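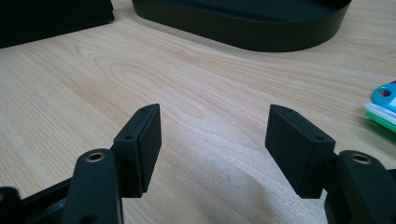 I have been pouring wine for strangers in the Ostgate tasting room since October, and I have opinions. The first is that people apologize too much. They walk in, they say sorry, they don't know anything about wine, and then they tell me exactly what they like. A pale wood tabletop with the grain running across it in soft tan lines gets more honest attention from my visitors than the list does. One man studied a table like that for a full minute before asking if we had anything red.

We do have something red. We have 3 reds. He went with the cider.

For anyone new: Ostgate is a small winery outside Erkcombe. We grow Enache, a white grape you have never heard of, which is fine, the people selling it to us hadn't heard much about it either. It ripens late and sulks in wet years.

Laurențiu Dobre planted the first rows in 2000. He will tell you it was a careful decision based on soil. His sister Tincuța Ghiță will tell you the vines were on sale.

Tincuța makes the wine. Laurențiu grows the grapes. They share one office and, as far as I can tell, one chair.

Things I have been asked at the bar this winter: Is it vegan. Is it dry. Is it supposed to be dry. Can the dog have some. Do we have the one from the wedding. Which wedding? The one in the tent.

(It was the Vusow. It is always the Vusow.)

Vusow is our sparkling wine, and we made 1093 bottles of it last time. I know the number because I put the labels on. The labeling machine was being repaired, and I had said in my job interview that I was "hands on."

If you have a bottle with the label a little higher on one side, that's my early period. Later bottles are straighter but have less feeling.

A customer held one up to the light and said she could taste the chalk in the soil. There is no chalk in our soil. There is clay, and under that there is more clay, and somewhere in it there is one of my boots. I told her I could see what she meant.

Tasting notes are hard, though, and I shouldn't laugh. I wrote the one for the Enache. My first draft said "tastes like a pear that has been to college." Tincuța crossed it out and wrote "pear."

Sales went up a little. I am not going to talk about it.

The tasting is 29 dollars and you get five pours, bread, and a piece of cheese. People ask if the cheese is local. The cheese is from the supermarket in Erkcombe, so yes.

You can use the spit bucket. I know it feels rude. I promise I would much rather see you use the bucket than hear you explain your divorce over pour number four – and I have heard several, some from both sides.

Pruning starts this month. Laurențiu says it is peaceful work. He says this from the tractor, which has a heater.

I did two rows with him before lunch. He went back over both of them after lunch, very kindly, without saying a word.

Anyway, the tasting room is open through the winter, noon to five, ring the bell if the door sticks. The last of the Vusow is on the low shelf by the register. Ask for the crooked ones, I've stopped hiding them.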